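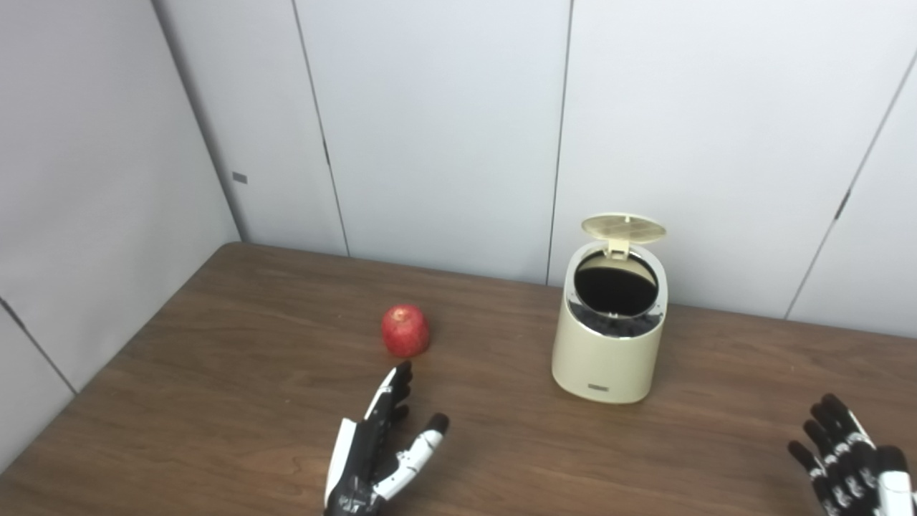 Chapter 7
House rules before clever robots

I'll own up: I used to skip the rules chapter in every textbook I bought. Then I spent a winter at Dradura writing them, and now I'm the bore who puts one in the middle of the book (sorry!).

We'll start small. Take one apple, one bin with its lid already open, and a pair of robot hands. Who is allowed to reach in while the hands are powered? Where does the stop button live? What gets written down when the apple is dropped? My old colleague Soon-im Na made us answer all that on paper before anyone ran a single trial, and we grumbled for weeks – then we did 500 trials and I stopped grumbling.

By the end of the chapter you'll have drafted a one-page rule sheet for your own bench. Keep a pencil handy, and do section 7.1 first, even if you're itching to get to grip force.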